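How does a robot learn to hold a tray?

A robot does not know what a tray is. Somebody must show it, many times. At Nondley, people do this with a gripper in the hand – a tool with fingers that open and close, like the robot's own.
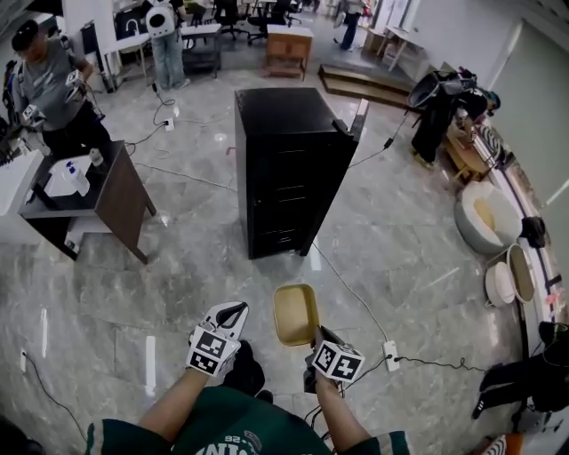
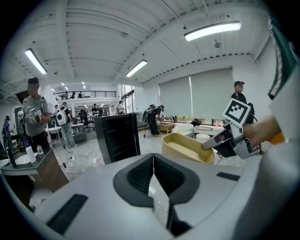 A gripper with a tray, in both pictures.

The black-and-white squares are markers. A camera can find them easily, so the computer knows where each hand or tool is, and how it is turned.

One task is shown again and again. Our tray lesson has 3,168 tries, and the slow ones are also useful. Then the robot, called Hapeta, practises alone. Try it at home: pick up a plate with two wooden spoons!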